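Which Murkis edition should I buy first?

Posted in Books & Reading by marshlamp

I just tore through the first Dristasness thriller in two nights and I need more! My copy came from the library and was the old Murkis paperback, 227 pages with tiny print. Now I want to own the series, but the store listings are a mess. The same title shows up once as a Murkis paperback and once from Papadopoulos at over 500 pages. Is that one a longer version of the story, or two books in one? I don't want to pay twice for something I've already read. Also, does the order matter?

4 replies so far

tollgate_reader

Oh, I envy you, you've got the good ones ahead! The fat Papadopoulos book is an omnibus. It has the first and second novels back to back, plus a short afterword, and the text of the first is the same as yours apart from a few fixed typos. The listing only gives the first title, so check the contents page in the preview before you order.

Order matters a lot for the first three. Book two opens a week after the border crossing and gives away who sold the map in the first chapter, so please don't skip ahead. After that you can jump around (I read the Wullcombe one way too early and still loved it).

If you have small hands or read in bed, get the separate paperbacks. The omnibus is a brick.

pennywhistle9

just get the ebook

marshlamp

Thank you!! Ordering the omnibus tonight. I'll mark where book two starts so I can lend it to my sister without her peeking.

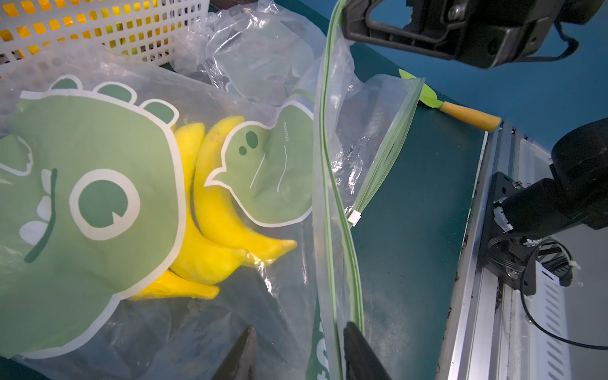 quarrybooks

One thing to add on the omnibus: there were two printings, and the first dropped the last page of chapter 15 in book two. Mine had it missing and I thought the author was being clever! Look for "second printing" on the copyright page, or ask the seller to check. The single Murkis paperback of book two has the whole chapter.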